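Section 4: Setting Up Match Tracking with Ploltovon

Read this section before your first home game. Setting up on game day, with players warming up and the coach asking where the numbers are, goes badly. Revised October 28, 2018.

What Ploltovon does, and what to believe

Ploltovon is the match tracking part of the Netonora club package. It records touches, passes, shots and substitutions, then turns them into a report after the final whistle. The sales page says it will "unlock your team's hidden patterns." Treat that as a sales page. What you get is a tidy record of what somebody tapped in from the touchline, and the record is only as good as the tapping.

Used with some care, it will tell you who was on the field and for how long. It will tell you where shots came from, if the operator was paying attention. It won't tell you why your left side keeps getting overrun.

4.1 Before you start

You will need:
A tablet with the Netonora app installed and signed in
The club license code from your welcome email
Your roster, with jersey numbers that match the jerseys
A seat with a view of the whole field

NOTE: The box says any tablet will work. Older ones do run the app, but the field map is slow to respond and taps go missing. Try yours at a practice before you trust it with a league game.
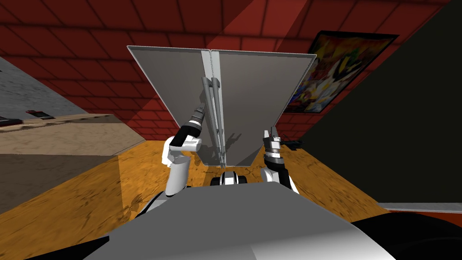 Figure 4-1. Two-leaf panel held upright between the robot's arms.

4.2 Entering the roster

1. Open the app and choose Team, then Roster.
2. Tap Add Player. Enter the jersey number first, then the last name.
3. Pick a position. The list is long and the differences between some entries are hard to explain. Goalkeeper, Defender, Midfielder and Forward are enough for nearly every club.
4. Repeat for the full squad, including players who are injured or suspended. Mark them Unavailable. Do not leave them out.
5. Tap Save. Wait for the green check mark before you leave the screen.

CAUTION: The Import from Spreadsheet button drops leading zeros and sometimes swaps first and last names. If you use it, read through every line afterward. Typing the names in by hand takes less time than fixing a bad import.

NOTE: If two players share a last name, add a first initial. The substitution screen shows last names only, and you will pick the wrong one when you're in a hurry.

4.3 Creating a match

1. Choose Matches, then New.
2. Enter the opponent, the field and the kickoff time.
3. Set the length of each half. The app assumes a full adult game. Youth teams must change this for every match, because the setting does not carry over. We have been told a fix is coming. We were told that last season too.
4. Select your starting eleven by dragging names onto the map.
5. Choose the direction of attack for the first half. The app flips it at halftime.
6. Tap Lock Lineup.

CAUTION: Once the lineup is locked, the only way to change it is by substitution. If a starter gets hurt in warm-up, delete the match and create it again. Recording a substitution at minute zero will throw off the minutes played for both players.

4.4 Setting the field map

The field map is the green rectangle you tap to show where something happened. Out of the box it is drawn to a standard size that your field may not match.

1. Choose Settings, then Field.
2. Enter the length and width. Pace it out if you have no better way.
3. Stand at the halfway line and turn the tablet so the map faces the same way you do.
4. Tap Test. The app asks you to touch 4 corner flags and 2 penalty spots on the map.
5. If the app says Alignment Good, continue. If it says Try Again, do the test once more. After the third failure, restart the tablet.

NOTE: Alignment Good means you touched the right parts of the screen. It says nothing about whether your measurements were correct. 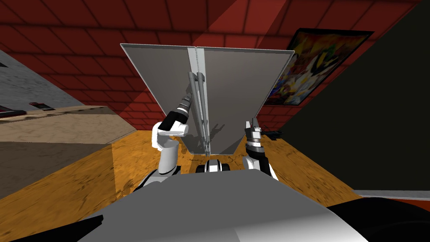 Ploltovon divides the field into zones for its heat maps, and the default is the most detailed setting. We suggest turning it down. With the finest zones, one careless tap puts a shot in the wrong place, and the report will show it in bright red as if it were a fact. Go to Settings, then Zones, and choose Halves, which splits the map down its length into a left and a right side. Think of the gray panel in the picture, with its seam running down the middle and an equal half on either side. It is a crude division, but a person watching a live game can get it right nearly every time. Move up to Thirds when your operator has a few matches behind them and the totals agree with what the coach saw.

4.5 Recording during play

1. Tap Start when the referee blows the whistle. The app clock does not stop for injuries.
2. For each event, tap the player, then the event, then the spot on the map.
3. To fix a mistake, tap Undo right away. Undo reaches back 3 events and no further.
4. At halftime, tap Pause, then Sync.
5. At full time, tap End Match and confirm.

Do not try to record everything. The training video shows an operator logging every pass without looking down, and we have yet to meet this operator. Start with shots, substitutions and cards. Add passes later, if you find you want them.

CAUTION: Keep the app open during play. Switching to the camera or to messages can stop the clock, and there is no warning when that happens.

4.6 Reading the report

The report arrives in your club inbox after the match has synced. Check the score first. If the score is wrong, something else is wrong too, and you should go through the event list before you send the report to anyone.

Next, check minutes played. Any player showing more minutes than the match lasted was substituted incorrectly.

The Team Momentum graph on the last page uses a formula that Netonora does not publish. It looks good on a slide. We would not pick a lineup with it.

4.7 If something goes wrong

The match will not sync: Move to a better signal and tap Sync again. The match is stored on the tablet until it goes through. Do not sign out.

Players are missing from the lineup screen: Check that they are not marked Unavailable.

The heat map is upside down: The direction of attack was set wrong in step 5 of Section 4.3. Open the match, choose Edit, then Flip.

The license code is rejected: Codes are tied to one club name, spelled exactly as it was on the order form. If the form had a typo, so does your club until support changes it.

Clubs that also use Estetus for league registration should leave the automatic link turned off for now. It copies the roster across, and it will also overwrite jersey numbers you have already corrected. Section 5 covers the link and how to undo it.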